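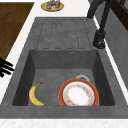

Marlene Ketilsson
Water treatment operator, Sollalmont

Got asked again why tap water here leaves white spots on everything. Short thread on hard water.

Hard water has dissolved calcium and magnesium in it. Ours comes out of limestone, so it picks up plenty on the way. When a drop dries, the water leaves and the minerals stay.

It's safe to drink. The spots are a cleaning problem and sometimes a plumbing problem.

Town water tests at 17 grains per gallon most of the year. Anything over 10.5 counts as very hard. Private wells out past Hillow can run higher, so get yours tested before you buy equipment. 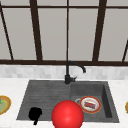

A softener swaps the calcium and magnesium for a small amount of sodium. If you're on a low-sodium diet, ask your doctor, or leave the kitchen cold line unsoftened. Plenty of houses are already plumbed that way.

Set the softener to your real hardness number. I see a lot of them left on the factory setting — that either wastes salt or lets hard water through.

We paid $629 for our Rovel two years ago, not counting install. It goes through roughly a bag of salt a month with 2 people in the house.

No softener? White vinegar takes off most scale. Soak the shower head overnight in a bag of it and rinse. Keep it off marble and other natural stone, and never mix it with bleach.
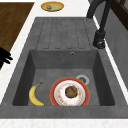 Dark sinks and hard water: wipe down after use.

Water heaters collect scale too. Check the manual for how to flush yours. I do mine every June.

The pitcher filters from the grocery store are mostly for taste — many do very little for hardness. Read the box.

Well test kits are at the Sollalmont office front desk. Fill the bottle from an unsoftened tap and bring it back the same day.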